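Procurement > Equipment queries > Two-arm sorting cell
Print this page | E-mail this page
October. Posted by the Pluvimcombe workshop desk

Ticket: what to order for the second cell
Status: open, waiting on budget sign-off

1. Background

We want a second two-arm cell at Pluvimcombe next spring, laid out like the one we have, and I'm delighted to say Liltov have agreed in principle. The job is sorting small coloured pieces with a divided round tray, and it's a lovely one to plan for: small table, light parts, very little to wear out apart from the cables. Before I send the list to Herath for a quote I'd like to settle the parts that were guessed at last time.

The main guess was cable length. Both arms have a purple cable looping off the hardware above the gripper and running back along the forearm past the elbow. When the grippers work close together near the middle of the table, those loops need room, and I'd far rather pay for slack than for replacements.
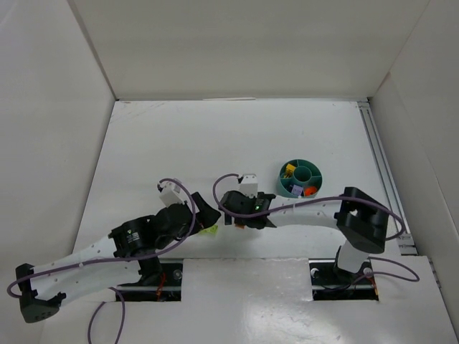
2. Cables and ties

First quote from Herath was for the short set. Asked for the long set instead, which adds £160 for the pair. Worth every penny in my view! I've also put down a bag of 20 cable ties, as we only ordered a handful before and have been borrowing from the electrical bench.

Update, 4 p.m.: Herath confirm the long set is in stock. They suggest one spare per arm. Agreed, and added to the list.

3. Trays and pieces

The tray is the cheap bit and we still managed to under-order it. Monik sell the round divided kind with a cup in the centre, and I love it for this work – the thin dividers give the grippers separate sections to aim for, and the middle cup takes a small piece nicely. I've asked for 2 so that one can be loaded while the other is on the table.
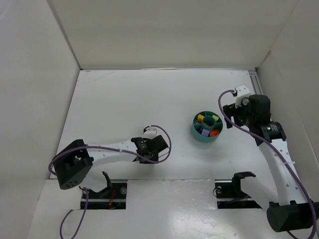
Monik's delivery charge is the same for one tray or several, so if anyone at Pluvimcombe wants more for their own bench, add a line to this ticket before the order goes. Blocks we can share between cells for now.

4. Table and panels

Still undecided. A white top is easy to see small parts against, but it marks, and ours has scuffs in the far left corner. I've set aside £250 for a replacement top and would be happy to hear from anyone who has tried a tougher finish. Please don't suggest black, as the grippers are black too.

5. Outstanding

Liltov to confirm the budget code.
Herath to send the revised quote with the long cables and spares.
Me to measure the gap for the side panels at the new spot – I'll do that tomorrow morning and put the figures on here.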